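Washing large pans in a utility sink

A pan wider than 8 inches rarely fits a kitchen sink alongside the faucet and a drying rack. A utility basin takes it flat. The method below applies to coated and enameled pans. Bare cast iron is covered on a separate page.

Scrape first. Use a plastic or silicone scraper and put the residue in the trash. Grease poured down a utility drain sets in the trap, and the trap on most of these sinks is harder to reach than the one in the kitchen.

Let the pan cool to room temperature. Cold water on a hot base can warp it, and a warped base will not sit flat on a glass cooktop.

Lay the pan in the basin with the cooking side up. Add two pumps of dish soap and enough warm water to cover the bottom. Leave it for 3 minutes, longer for sugar or starch. Water at 46°C is warm enough to soften fat and still tolerable through gloves.

Brush from the rim inward. The joint between wall and base holds the most residue and needs short strokes with the bristles upright. A long-handled brush keeps the hand clear of the water. Do not use steel wool on a nonstick surface.
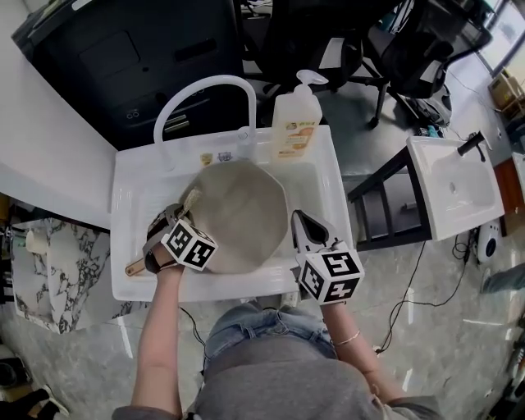 Round pan in the basin, wooden-handled brush, pump soap on the back ledge.

Rinse both sides. Tilt the pan toward the drain so that suds do not collect under the rim. Dry with a cloth and store it with a paper towel between pans.

Brush care: shake out the water and hang the brush with the bristles down. A wooden handle left standing in water will split. Replace the brush when the bristles splay past the edge of the head.

Text: Halfdan Ingvarsson

© Grindow Household Notes | Contact | Back to top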